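Pustthorpe workshop, bench notebook
Sunday, morning session

Garment bench, continued. Backdrop cloth stays up behind the table for now. Pressing it was discussed again and left. The creases do no harm to the work and the iron is at Plullden.

Shirt in use is the pale blue polo, short sleeves, white collar with navy trim. Laid flat, front up, neckline towards the backdrop, sleeves out to either side. Start position is to be the same every time: collar nearest the cloth, body squared to the front edge of the table, placket down the middle. Right cuff tends to turn under when the shirt is put down in one go. Lay the body first, then draw each sleeve out by the hem.

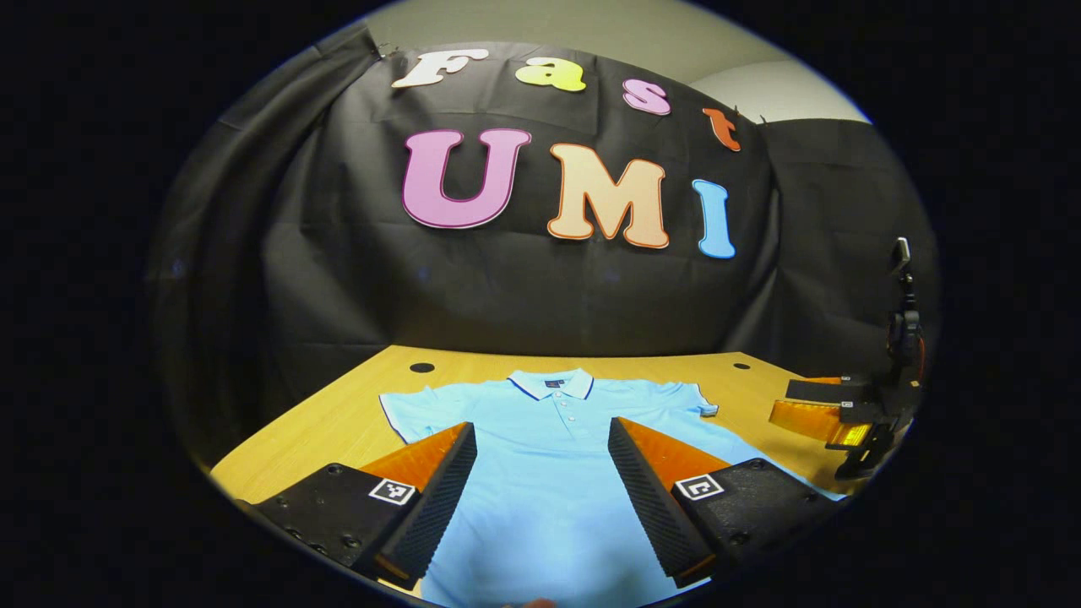 Karras
Bench technician, textiles

Two small holes near the back edge of the tabletop, one on each side of the shirt. Useful as a reference for centring the collar, so no tape needed. Do not plug them.

Letters on the backdrop ("Fast" over "UMI") are pinned, not glued. If the cloth is taken down, unpin the letters first and keep the pins in the tin.

Fold order as agreed: sleeves in, sides to the middle, hem up to the collar. Buttons done up before folding, otherwise the placket gapes and the collar sits crooked on the stack.

Log sheet closed at 3,208 on the counter. Next sheet starts there. Cimgate want the sheets in by the end of July.

To do:
Lint roller for the cloth.
Second polo, same size, from the Plullden box.
Check table height against the old bench.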